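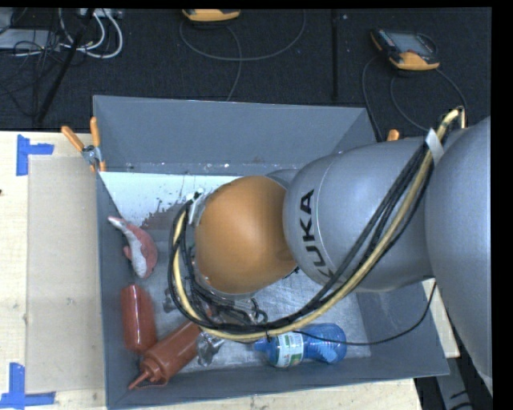
Ülle Sproģis
11 July 2020

So I've led photo tours for a living long enough to know that a waiting list is mostly a list of people who will be busy in September. I now have two seats open on the Lostora puffin and seabird trip. Thread, mostly logistics, some complaining.

The boat out of Erkham takes us across in the dark. Bring the seasickness tablets you swore you wouldn't need. I swore that too, once, and spent the crossing getting to know a bucket.

Yes, I know the puffins will be gone by September. I kept the name of the trip because "gannet and wet rock tour" sold one seat. To my mother.

What we do get is gannets, gray seals, and low light that goes on forever when it goes on at all. Last year one guest shot 2773 frames of the same seal. It was a good seal.

Lenses: something long, something short, and nothing you'd cry over. Salt gets into everything. I have a zoom that now crunches like breakfast cereal.

Tripods are welcome on land. On the boat they're a weapon, and the skipper will treat them as such.

Lodging is the old schoolhouse at Grirkine. Shared rooms, one shower, hot water for whoever gets up first. I get up first.

There are 268 steps from the landing to the cliff path. People write to ask if there's another way up. There's a rope, but it's for the groceries.

Price is $1276 from the dock, meals included. If you've had the soup at Grirkine you'll know that "meals" is doing some work there. The bread is excellent.

Someone asked if this is the same as the Suvarna trip. No. Suvarna has a sauna and a wine list, and I'm not invited.

Deposit is 20 percent, back in full if the boat can't sail. If the boat sails and you'd rather it hadn't, that one's on you.

Message me if you want a seat. Tell me if you snore. I'm not going to turn you down, I just need to draw the room plan.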